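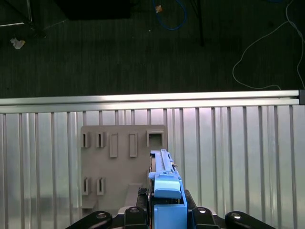
A light blue plastic part, with the gray fixture board behind it. Tastarthorpe, November 16, 2024.

I have a weakness for any building that opens its doors once a year and puts out a plate of cookies, so when my cousin mentioned that the Oltier works in Tastarthorpe was letting the public in, I had my coat on before she finished the sentence. It's a 70 mile drive for me, mostly behind a hay truck this time, and I got there just as the second tour was lining up under the awning.

Oltier makes plastic parts. You will never have heard of most of them, and you've probably leaned on one this week. They go inside other people's products — window hardware, cabinet runners, the insides of vending machines — and Cledwyn Gwynne, our guide, has been there long enough to remember when the whole business fit in what is now the coat room. He walks fast and talks over his shoulder, so I stayed close to the front and still missed a few things.

We began with the pellets, which come in sacks and look good enough to eat, and then went through to the molding hall. It was warm in there and smelled a little like a new shower curtain. The newer of the two lines is called Sallum, after the street the old shop stood on, and Cledwyn told us it turns out 843 pieces on a good shift. A boy in our group asked what a bad shift was like and got a very long answer!

My favorite stop was the fitting area, though, and I hung back there until I was nearly left behind. I could have looked at that blue part all afternoon. It's a long, boxy thing with a ridged rail running up it, all little notches and raised bits, and lower down there's a rounded cap with a smooth face that you just want to press with your thumb. Under the cap it widens out into a sort of housing. I'd have walked right past it in a hardware store, and yet somebody sat down and decided on every one of those notches.

The board by the wall got me too. It's a plain taupe-gray panel, standing upright, with narrow slotted holders on it, a couple of raised rectangular pads with the edges beveled, and a square opening up at the right that goes back into the dark. It reminded me of my father's pegboard in the garage, where he'd painted the outline of each tool (and where the pliers were never once inside their outline). I do love a thing that has a place to go.

After that came the Wynne room, a smaller space where they keep old molds going back years, 280 of them on steel shelving, each with a paper tag. You're allowed to lift one of the little ones. I did, with both hands, and was glad to put it down.

Coffee was in the canteen. The cookies were oatmeal, the line was long, and I got talking to a retired couple who come every year and had opinions about the parking. Cledwyn said they'd had 1,000 visitors over the day last time and expected more before closing.

If you'd like to go, there's a smaller evening tour in March, and you need to put your name down at the front desk for it. Wear flat shoes, and eat lunch first.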